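Teaching by hand: what we've been up to at the task board
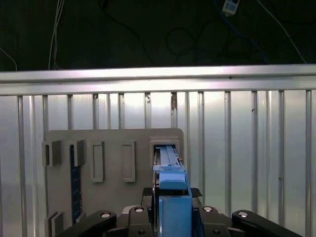 Punement Robotics Club — Learning Systems Group

If you've walked past our corner lately and wondered why the same few people keep guiding a gripper toward the same grey board, over and over, this is your update! We've been gathering examples for Briem, our learning system, and it is going so much better than we dared hope back in January.

The idea is simple enough. Instead of writing out every move for the arm, one of us drives it through the job using the hand controller, and the system records everything: where the joints are, how far the gripper is open, and what the little wrist camera sees. Each run is saved as one example. Collect enough good ones and Briem starts to work out the pattern for itself.

Our job of the month is the square opening. A light blue ridged piece has to go into it, held in the gripper the whole way, and if you think that sounds easy you are warmly invited to come and try it. The last bit is the hard bit. You're looking at it from the wrist camera, your own fingers are dominating the view, and a tiny twist is enough to catch the edge. Most of us needed a whole evening before our runs were worth keeping.

We finished our last session with 29 examples recorded, and after going through them all on the big screen we kept 18. That might sound like a lot to throw out, but we're being fussy on purpose. A run where the driver stops halfway to chat is no good (guilty!), and neither is one where the piece gets dropped and picked up again from a funny angle. We have put those in a separate folder in case we want them later for teaching recovery, which is a whole other topic and one I'd love to get into over winter.

A few things we've learned about driving:

Go slower than you want to, but keep moving. Long pauses confuse the system more than a wobbly path does.

Start from a slightly different spot every time. We got lazy about this early on and ended up with a batch that all looked the same — lovely to watch, not very useful.

Look at the wrist view, not at the arm. Briem only gets the camera, so if you're peeking around the side you're using information it will never have.

Label your run straight away. We use Flastlow for this now and it takes a few seconds. Please put your initials in the driver field and leave the comments field for comments.

We also had a good long argument about lighting. The metal behind the board is shiny and throws reflections all over the place, and half the group wanted to hang a cloth over it. The other half (my half) said leave it, the system may as well get used to a bit of glare. We've settled on recording both ways and comparing. Results in the next issue, and I promise to report them fairly even if the cloth wins.

Next up are the other holders on the board. There are brackets and tall narrow slots to play with, and each one wants its own approach, so we need more drivers. We have 2 controllers and room for 4 people per session, with everybody swapping between driving, resetting the board and checking the recordings. No experience needed. Some of our smoothest runs have come from people who had never touched the arm before that night.

If you'd like a turn, add your name to the sheet on the Pandholm room door or reply to this newsletter. Bring a snack to share and tie back long hair, please.

Posted April 11, 2025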